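In Praise of the Second-Worst Folder

I have a friend who cannot let you chop an onion in her kitchen. She'll hand you the knife, watch for four seconds, and take it back. I thought of her often in May, my first month of teaching robots to do housework, because I turned out to be the same person with a different knife.

The job sounds grander than it is. You hold a gripper in each hand, you do a chore with the grippers instead of your fingers, and the recording goes off to be learned from. At Wevik, where I did this, the chore was usually cloth. Fold it, shake it out, fold it again. My target for the month was 300 folds. I have children and had not folded 300 things voluntarily in my life.

My argument, for those who like to skip ahead to the letters page, is that we're recording the wrong people. Or the right people on the wrong day. The field has a weakness for the clean demonstration: an expert, a tidy approach, a crisp edge, done in 9 seconds. Everyone loves these. They look wonderful in a slide deck. I suspect they teach a machine about as much about laundry as a cooking show teaches you about burned rice.

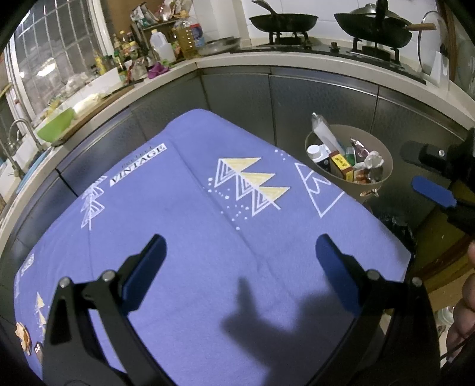
Cloth folding with hand-held grippers, in a kitchen with the pans still on the stove.

Consider what a person does with a piece of cloth. The first grab misses. The second takes two layers when you wanted one. You let go, smooth the thing down, mutter, and come in from the other side. All of that is skill, and all of it gets thrown out when somebody decides that only the pretty takes count. Ariel Layug, who reviewed our recordings, kept a folder of rejects, and by the end of my stint it held 121 of mine. I asked what was wrong with them. "You hesitated," Ariel said. Well, yes. I was thinking. I had been told this was the valuable part.

Remote control has the same vanity in a better chair. I spent a week at Govbridge driving an arm from across the room, with a screen and a pair of handles, and the house style was smoothness. Smooth operators were praised by name. I was praised for my punctuality. But the smooth ones had practiced on the same towel until they could have done it asleep, and when somebody swapped in a slippery pillowcase they were as lost as I was, only with more to lose socially. I'd like to see those pillowcase sessions played to every machine in the building. They were the first time all week that anyone had to work something out.

The objection is obvious, and Ariel made it: show a robot enough fumbling and you get a robot that fumbles. Fair. A friend of mine learned to drive from her father and still brakes at green lights. You do have to label the mess, and mark where the mistake ends and the repair begins, and that is slow, dull work that somebody has to be paid for. I suspect the bill explains more of our taste for clean takes than the science does.

I'd also put in a word for clutter. A bare table in a rented studio is a fine place to learn the mechanics of a corner. People fold things where they live, though, next to the cooking oil and the trash, with one eye on dinner. If a machine is going to work in such a room, somebody should do the showing in such a room, and should be allowed to do it at the end of a long day when their wrists hurt.

So hire the tired, the left-handed and the mildly annoyed. Keep their second attempts. Pay Ariel more, and give back at least half of that folder. I'd start with the take where I dropped the same dish towel three times and then got it, quite neatly, on the fourth. I still think about that towel. I have folded several since, by hand, and none of them came out as well.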